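May 5, 2020

I finished the first pass through my great-grandmother's recipe notebook last night. It took most of April. I had planned to do it over a couple of years, a page here and there, but I've been home every evening like everyone else, so it went faster.
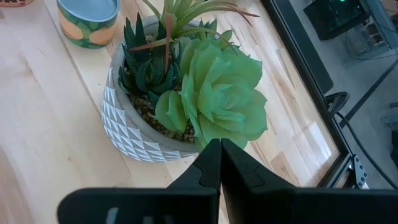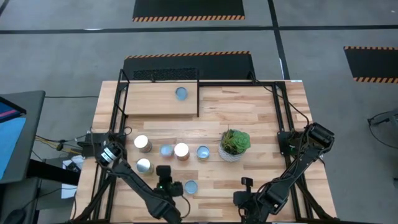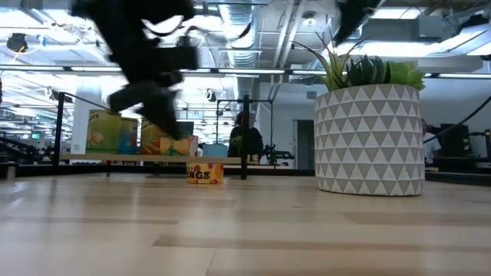

The notebook came to me from my aunt Glenys Haworth, who had it in a drawer with the warranty papers for a stove she no longer owns. It's a narrow account book, the kind with red lines for dollars and cents, and the recipes are written straight across the columns. The first third is in German, in the old handwriting. After that it switches to English, with German words dropped in where she didn't know the English one or didn't care to look it up.

I don't read the old script well. My German is from high school and a long summer job, and the script makes it worse because the e looks like an n and the s changes depending on where it sits in the word. For the first week I was getting through half a page a night. I wrote out the alphabet on a card and leaned it against the lamp. By the end of the second week I only needed the card for capital letters.

When I was stuck I sent a photo to Ilse Vogler, who used to teach German at my old school and still answers my emails. She'd usually write back with one word and nothing else. "Kardamom." "Schmalz." Once she wrote back "this is a shopping list," and it was. I had spent an hour trying to make it into a soup.

The recipes mostly don't have instructions. They're lists of ingredients, sometimes with amounts and sometimes not, and then a line like "as usual" or "like Tilley's but longer." Tilley was a neighbor, as far as I can work out. She's mentioned on nine pages and there is no recipe that says it belongs to her. So there are several things in the book that are made the way Tilley made something, and I don't know how Tilley made it.

Temperatures are the other problem. The early ones give none. Later she writes "slow," "good oven," and "hot as for bread." I looked through a couple of old cookbooks and settled on 300, 375 and 425, which has worked so far for most of what I've tried. The honey cake needed less than that. I burned the bottom of it the first time and baked it again at 325 with the pan on the upper rack, and it was fine.

That honey cake is the one I most wanted. My mother talked about it but never made it, and my aunt said she thought it had been lost. It was on the back of a page of egg accounts, with no title. It calls for 900 grams of flour, which makes far more cake than I can eat, so I cut everything down to a third. The dough rests overnight. The spices are cinnamon, clove and something I read as anise for several days until Ilse told me it was allspice. It tastes better with allspice. I dropped some off on Radomir Kolev's porch and he texted that it was dry and could he have more. It is dry. I think it's supposed to be eaten with coffee, or kept in a tin for a couple of weeks until it softens. I've put the rest of it in a tin to see.

There's one date in the book I can't explain. Inside the back cover, in pencil, it says "Sperling 1822" with a line under it. The book itself can't be anywhere near that old. The printing on the inside cover is from the 1920s at the earliest. Sperling might be a family name, and I've seen it suggested in one of my aunt's letters that there were Sperlings on that side, but she isn't sure and neither am I. It might be an address. My aunt thinks it could be a number from a catalog. I've written it down as is and left it alone.

Some notes on how I did this, in case anyone else has a book like it in a drawer:

- I photographed every page before doing anything else, near a window, no flash. The spine is weak and I didn't want to keep opening it flat.
- I typed each page exactly as written, spelling mistakes included, in one file. The version I cook from is a separate file.
- Anything I wasn't sure of went in square brackets with a question mark. There were a lot of these in the first ten pages. I went back at the end and could fill in more than half, just from having seen more of her handwriting.
- I didn't clean the stains. You can tell which recipes got used by the grease.

Going by the grease, the most-used page is a potato dumpling with bread cubes in the middle. I've made it twice. The first batch fell apart in the water. For the second I used older potatoes and let them cool all the way before ricing them, and they held. Danica Vasić told me on the phone that her family makes nearly the same thing with a plum in it, and she was firm that you never let the water boil hard. My great-grandmother has nothing to say about the water. I expect it was too obvious to write down.

A few words neither Ilse nor I could get. One is "Zilley," or possibly "Zilleg," which shows up next to a pickle recipe. It could be Tilley again with a badly made T, but she makes her T's very clearly everywhere else. Another is a measure, something like "1 kl. Prinz," which I've guessed is a small cup of a certain kind. If it's a cup, the vinegar comes out right. I tried it with a coffee cup and the cucumbers were sharp but good.

Next I need to check the typed pages against the photos once more, from the back this time so I don't skim. Then I'll print copies for my aunt and the cousins. Domingo Huenchumán has offered to bind them – he has the press and the thread already – and I said yes. I still have to decide about the egg accounts. They take up eleven pages, and they are only eggs and prices, but my aunt wants them in.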